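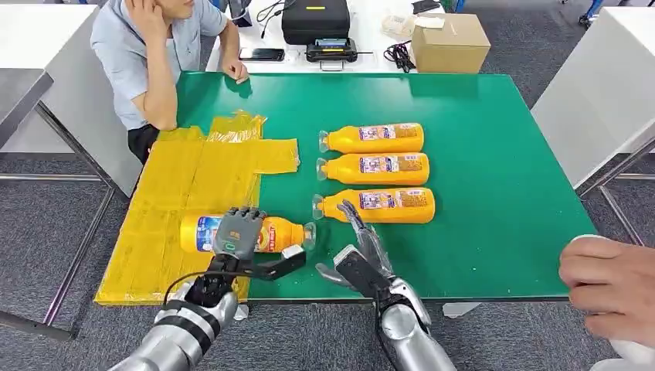

Mervyn Holroyd wrote back that I was being unfair, and that a refill shop in Husville cut its trash in half within a year. Fine. I asked how they weighed it. They hadn't.

(pause, let that sit)

So, refill shops. I want to like them. Womum opened with 310 members and lost 80 by December. The press release only had the first number in it.

Ask the room: who owns a refill jar? Who has filled it more than once?
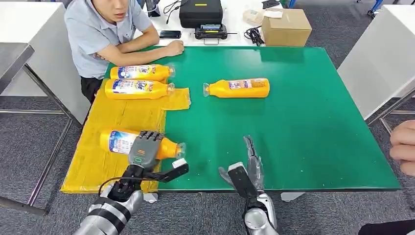 The bigger trouble is the drive. If you take the car 9 miles to top off your dish soap, I'd like to see the math before I clap. Lashari says its customers mostly walk. Says who? It was a survey at the register, on a Saturday, with a coupon for answering.

Skip the next part if we're running late.

Deposit schemes: better record, duller story. You pay extra, you bring the bottle back, you get your money. Iqra Jafri will object that it's hard on people without storage space. She has a point and I don't have a good answer.

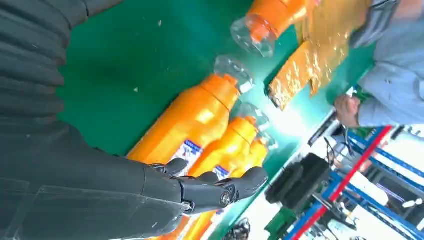

Then there's price. Wosilia charged more per ounce for bulk detergent than the store down the street did for the boxed kind. I checked twice.

Take questions here. Kamran has the mic.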